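**Anyone else's lab putting in the pick and place arm? (model sorting bench)**

**plasterhands** wrote:

Removable dept, big-ish lab, Trorkadley. Management announced in the fall that the sorting bench gets an arm. Kabbaj is the name on the paperwork for the software side. They start with sim stuff, then a real one goes on the bench in April supposedly.

Job is: pick up a finished model, put it where it goes. Next one. All day. Right now that's me and one other person, plus whoever is light on work.

Nobody is getting cut, they say. "Redeployed." Has anyone been thru this? What did you end up doing all day? Mostly want to hear from people on the bench, not people who sell these.

---

**waxup_wendigo** wrote:

Been thru it, two years back, other vendor. Short version – I still have a job, I like it less.

Before: 5 of us rotating, sorting, checking, talking. After: one person minds the arm, the rest went to finishing. The minding is the bad part. You can't leave, can't really start anything else. It runs fine for forty minutes and then it doesn't and you need to be standing there.

Ask now who minds it and if that's a rotation. Get it in writing.

---

**Torkuvwood_nights** wrote:

Disagree w/ wendigo a bit. Night shift at Torkuvwood, we had a case sorter put in and my wrists are better. Thats not nothing. I was doing the same reach since I started and had a brace on by midweek most weeks.

Also the mixups went down. Day shift used to hand us trays with the wrong case in them and we'd find out at 2am with noone to call.

Pay stayed the same, before anyone asks.

---

**plasterhands** wrote:

@waxup_wendigo is minding paid different? Ours is calling it "cell attendant" which sounds like a downgrade to me.

@Torkuvwood_nights good to hear about the wrists. Mine are not great either.

---

**waxup_wendigo** wrote:

Same pay. They tried to call it a lower grade, we pushed, they dropped it. Look at the job description line by line, ours had "cleaning" in it four separate times.

And re mixups – sure, ours went down too. But when it gets one wrong now it gets a whole run wrong. One bad tray scan and you are opening boxes till dinner.

---

**shimstock** wrote:

How many pieces a day are we talking? We looked at one of these and the numbers only worked over a certain volume. Small lab, we do maybe 1,000 a month, guy stopped returning our calls lol

---

**plasterhands** wrote:

2,423 models thru the bench last month, per the board in the break room. So yeah we're over whatever line that is.

---

**Skollura_fan** wrote:

I'm on the Skollura forum too and people there act like this is the end of the trade. It's sorting. I did not do the training for sorting. Let the arm have it, give me the setups and the repairs.

If your lab uses the freed up hours for training then great. If they use it to take on more cases with the same people then you have a different problem and the arm isn't the one causing it.

---

**Torkuvwood_nights** wrote:

^ this. Ask what happens to the hours.

---

**waxup_wendigo** wrote:

Easy to say "its sorting." Sorting is where the new hires learned what a bad model looks like. We had a kid start last spring who'd never handled a few hundred of the things, and you could tell. Stuff went by that kid that anyone off the old bench would've stopped. Where do they learn it now?

---

**Skollura_fan** wrote:

By being taught? There's other ways than standing at a bench for a year hoping it sinks in. That was never training, it was cheap labor with a nice story on it.

---

**waxup_wendigo** wrote:

Worked for me.

---

**shimstock** wrote:

ok ok. OP what do the sim runs look like, are they using your real cases or just some stock shape? Ours wanted scans of everything, full dentures, partials, the works.

---

**plasterhands** wrote:

No idea whose shape it is, didn't ask. Should have. They put one up on the big screen at the all hands, 2024-01-06, a Saturday if you can believe it. Donuts were provided.
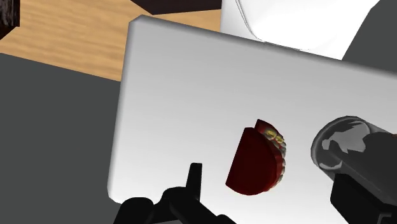 *sim bench – red jaw model, gold molars and all, gripper coming in on the right*

Questions from the floor were mostly about parking. I asked about grip on the real thing, cause ours chip if you look at them wrong. Answer was "that gets tuned later." By who?

---

**shimstock** wrote:

Gold molars, fancy. Wish our cases had that kind of budget

The grip question is the right one imo. Everything behaves in sim. Make them run your ugliest stuff on day one, thin lowers, anything w/ a long flange.

---

**Torkuvwood_nights** wrote:

Tuned by you is who. That's how it went for us. Somebody from the vendor for the first week, then it's night shift with a laptop and a phone number. Which I ended up liking, got decent at it. But it was not in anybody's job description and I had to ask three times to get it added.

---

**waxup_wendigo** wrote:

And keep your own log of drops and chips. Date, case, what it did. Our vendor report said everything was fine the same month I had a full page. Supervisor only listened once there was paper.

---

**plasterhands** wrote:

OK so my list for monday:

- who minds it, is it a rotation
- grade and pay in writing
- where do the freed hours go
- who tunes the grip, is it paid time
- what do new hires do for their first months
- drop log, ours not theirs

Missing anything?

---

**Skollura_fan** wrote:

Ask what happens when it's down. Do you go back to hand sorting at the old rate or are you expected to catch up to the arm's number. Big one.

---

**waxup_wendigo** wrote:

Agree with Skollura_fan on that, mark the calender.

---

**plasterhands** wrote:

Added. Meeting got moved to after lunch so I'll post when I'm home.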